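We use cookies to remember your settings and to see which pages get read. By staying on this site you agree to this. Accept | Manage settings

Towels have stopped soaking anything up, tried vinegar already

Posted in Laundry & Linens by Wendell Iwasaki, April

Hello everyone, and thank you in advance for reading, because I know I go on a bit. We moved into a smaller place over the winter and with it came a washer I'd never used before, a Brenis front loader, after a lifetime of top loaders. My shirts come out fine. My towels have turned into raincoats. You step out of the shower and push the water from one shoulder to the other, and then you stand there in the cold hoping for the best.

Most of them are plain cotton, bought over the years, and a few are the fuzzy fleecy kind my daughter gave us for Christmas, which are lovely to hold but were never much good for drying from the first day. I wash everything together at 105 degrees with a full cap of liquid detergent and a good pour of softener, same as I always have. Last week I put a cup of white vinegar in the rinse. It made the laundry room smell like a pickle jar and that's the only change I noticed.

Is it the machine, the water, or me? My wife says me. We do have hard water here, the kettle goes white in no time. I'd rather not buy a whole new set if the old ones can be saved.

Necati Duman
Thursday, 9:40 pm

Hi Wendell, welcome to the front loader club! I'm afraid I'm going to side with your wife, but only a little, and it's very fixable.

I'd look at the softener first. It leaves a coating on the fibers, which is why things feel so silky, and that coating keeps water out. I used it on towels for years myself (my mother did, so I did) and I was so pleased with how they felt on the shelf that I never connected it with how badly they dried us. The second thing is the detergent. A front loader uses a lot less water than your old machine, so a full cap may never rinse out properly, and what stays behind builds up wash after wash.
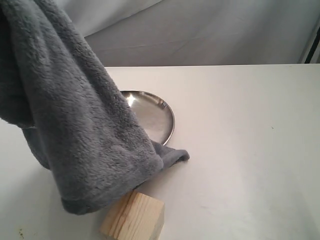
So I'd start with a couple of washes with no softener and no detergent at all, as hot as the care label allows, and an extra rinse if your Brenis has a button for it. If you see suds through the door during a wash with nothing added, you'll know there was plenty of old soap in there. Keep going until the suds are mostly gone. After that, use half the detergent you've been using, or a bit over half given your hard water, and leave the softener for your sweaters.

Please go easy on the fleecy ones, though. If they're polyester they won't like the heat, so wash them separately on warm and dry them on low. Plenty of fleece just isn't very thirsty, and no amount of washing will turn it into cotton. Ours ended up as lap blankets for the porch and they're wonderful at that.

Shake each towel out hard before it goes in the dryer, too. It lifts the loops and you'll feel the difference. Let us know how you get on, I'd love to hear!

Dullon
Friday morning

agree about the softener. also dont stuff the drum so full, towels need room. I had a Wendt machine before and it was the same story, 3 bath towels and a hand towel was its limit whatever the booklet said

wool dryer balls are ok, dryer sheets are as bad as softener so skip those as well

if the water is really hard try washing soda, half a cup in with the cotton ones. worked on mine but they were only a year old, some of yours might just be worn out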